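Flavis at the rack: control and perception notes in pictures

Category: Software — Planning and Perception

Flavis is the software we run on a pair of arms with multi-fingered hands. It covers the camera drivers, the pose estimator, the motion planner and the finger controllers, and it ties them together with a small task runner called Wollel. This gallery goes with the 3.1 branch and is meant for people who already use the code or are thinking of building it.

The task is handling parts at a rack. The planner gets a target, the perception side says where the target is, and the hands are sent there with a grip chosen from a short library. None of that is new. Most of the work in this branch went into the points where one module hands over to the next, where the older code lost time or gave up without a useful message.

A few notes on terms before the pictures. A "skill" in Wollel is one action with a start condition and an end condition. A "plan" is a list of skills. A "retry" is the same skill run again with a fresh pose estimate, and it is counted separately from a re-plan, where the list itself changes. The log viewer shows all of these on one time line, so you can click on a skill and see the camera image that was current when it began.

The configuration files are plain text. Each hand has one file for joint limits and one for grips, and the two hands can be set up differently.
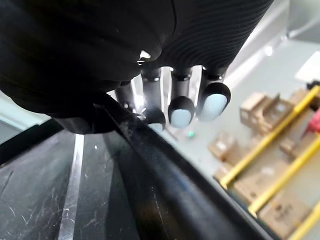

Contact estimation was rewritten for this branch. The old version worked out contact from motor current alone and was easily confused by friction in the finger joints. The new one compares the commanded and measured position of each finger and adds the current as a second opinion. The wrist camera helps with setting it up: with the pale blue fingertip pads against the black of the curved rail, it is easy to step through a recording and mark by eye where a tip meets the surface. We did this for 1,445 recorded grips and used the marks to set the thresholds. Shiny black parts are still the hardest for the pose estimator, as highlights move when the hand moves. For these the estimator leans on the outline of the part and gives less weight to anything inside it. The weight is a single number in the perception file, and the default is fine for most rooms.

The planner keeps the wrist camera's view in mind as well. When two grips are equally good, it picks the one that leaves more of the part visible. This can be turned off, and should be if the wrist camera is not fitted.

Finger control runs in its own process. If the perception side stalls, the fingers hold their last command and the arm slows to a stop along its path. In earlier branches the arm stopped dead, and a part held by one edge could swing. The slow stop takes a little more room, so the planner now allows for it when it checks clearances — expect some tight plans that passed before to be turned down.

Recordings are written in blocks. A crash loses the block being written and nothing before it. The Sauerland converter reads the same blocks and turns them into per-skill clips, with joint angles and images lined up on one clock. It can be run on a folder while the recorder is still filling it.

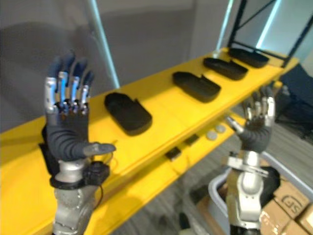

Does Flavis need a full model of the rack before it can plan?
It needs the flat surfaces and their heights, and the rest is filled in from the cameras. A rough model measured with a tape is enough to start with, and the calibration tool will correct small errors in it.

Two-handed planning is handled by Divley, which used to be a separate package and is now in the main tree. It plans both arms together when their paths could cross and separately when they could not. Separate planning is much faster, so the test for crossing is run first. If the test is unsure, the arms are planned together.

Known faults in this branch: 31 open tickets, of which 2 can stop a plan from finishing. Both concern the re-plan step after a failed grip. The workaround is to set the retry limit to 3 and let Wollel return the arms to the rest pose before it tries again. The log viewer also draws the time line wrongly when a recording has no wrist camera in it. The data itself is fine.

Builds are made from the main tree. Old grip files need to be passed through the update script once, and it leaves a copy of the original next to the new one.

Page last changed January 22, 2022

Related items
Wollel: writing a skill from scratch
Divley merged into the main tree
Sauerland converter: block format and clock alignment
Setting joint limits for two different hands
Release notes for the October branch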